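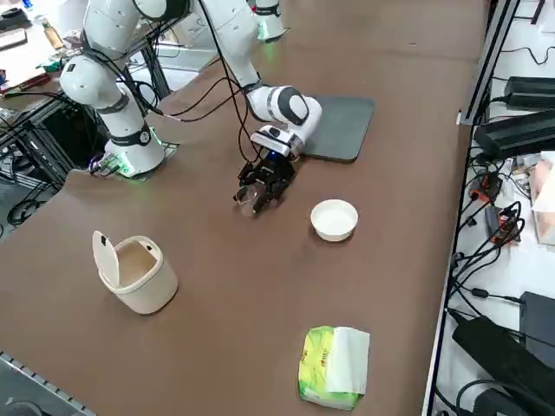

Software working group, table clearing
Minutes of the Monday meeting, 10.00, Trurthorpe
Notes: Eliécer Escobar (also speaking below, so read accordingly)

1. Previous minutes
Agreed, with one correction. The February minutes say the Fiscombe planner was "working on both arms". It should read "running on both arms".

2. Perception
The new cup detector was trained on 2,423 labelled images and tested on 1,524. The headline score is good. I asked how many of the test images came from the same recordings as the training ones. The answer was "a fair few". Until the split is redone by recording, the score is not to go in the report to Vestura.
Transparent cups are still the weak spot. Depth comes back full of holes, and the pose we get is mostly the outline plus a guess. When the cup is on its side the estimate sometimes swaps the rim and the base end. The perception side think a symmetry term in the loss will cure it. I have heard this before about the bowl. They may try it, on a branch.

3. Planning
Fiscombe still treats the bin as a solid block, lid included. With the lid up, this rules out most approaches from one side and the planner takes the long way round over the table. Two options were put forward: a proper mesh with the lid as a separate part, or a smaller block and hope. The second was not minuted as a proposal at the request of the person who made it.
The collision check between the two arms runs at the waypoints only. Several people were surprised by this. It needs to run along the path between them as well, whatever it does to planning time.

4. Control
The gripper reports "object held" on finger position alone. A soft cup squashed flat and a cup held well can give much the same reading. Ritchie's driver does expose motor current, but we throw it away in our wrapper. Agreed to log it first and look at a week of it before anyone writes a threshold.

5. The 100-run trial
58 runs counted as a success. The script marks a run as a success when the last state is reached, with no check of where the cup is – so the 58 tells us the state machine finishes. A request to call it "a promising baseline" was turned down. The trial will be scored again from the recordings, by someone who did not write the script.

6. Tooling
The replay viewer drops frames when both arms are logged and does not say so. Please don't use it to argue about timing.

Actions
Redo train and test split by recording – perception
Bin model with separate lid – planning
Arm-to-arm check along full path – planning
Log gripper current in wrapper – control
Rescore trial – Escobar to find someone

AOB
It was asked whether a learned policy would make items 2 to 4 go away. Deferred.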